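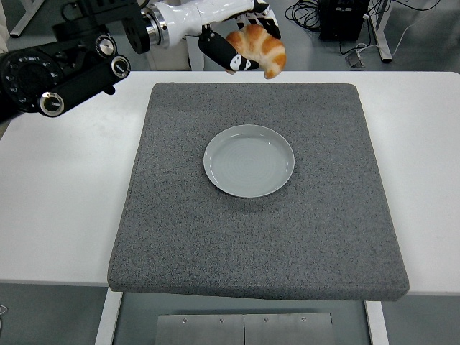
# Gideck brings out its first breakfast set - plate and felt-look table pad, in shops from October

FOR RELEASE WEDNESDAY, 8 AM

Flerden. Small tableware firm Gideck is putting out its first set made for breakfast and nothing else. One plate, one pad. Name of the range: Stöckli. Colour: grey on grey, for now.

The plate first. Round, light grey, a shallow raised rim and very faint rings running across the face of it. Big enough for a croissant with room for the jam. The rim is there for crumbs - anyone who has eaten a croissant over a keyboard will know why.

Then the pad. Large, square, speckled grey, corners just slightly rounded. Thick edge. It's a good deal bigger than a normal place mat and that is on purpose, one person's whole breakfast is ment to fit on it: plate, cup, knife, the newspaper folded in half. On a narrow table the front edge can hang over a little, as we have it on our own white one. Looks fine like that. We tried a smaller size in spring and sent it back.

Adelino Magalhães, who drew both pieces:

"I wanted something quiet under the pastry. A croissant is already a lot to look at, all that orange and gold and the stripes. So the plate is plain. The rings you only notice when you've finished eating, or when the light comes in low."

And on the pad: "My mother put a blanket under the tablecloth so the plates didn't clatter. It's that, more or less, without the tablecloth."

## What's in the range

- Stöckli plate, light grey, sold singly or in a box of 8
- Stöckli pad, square, speckled grey, sold singly
- Breakfast set, one plate and one pad, 70 francs

A bowl and a cup are being worked on. No date yet. Please don't ask the shops, they dont know either.

## Where to get it

23 shops to start with, list on request. The Flerden workshop will have the set too, open mornings from 7. First boxes go out in October and the run is small - shops wanting more then one carton should say so now.

Distribution outside the valley is by Plastine, as with our earlier trays.

## Looking after it

Plate: dishwasher, normal programme. Pad: shake it out of the window, sponge for jam, dry flat. Not the tumble dryer.

## For the press

Samples of both pieces can be borrowed for a fortnight, return postage paid by us. Interviews with Adelino Magalhães by phone, mornings are best. Write to the Gideck press desk, Flerden, with "Stöckli" in the subject line please or it ends up with the orders.

ENDS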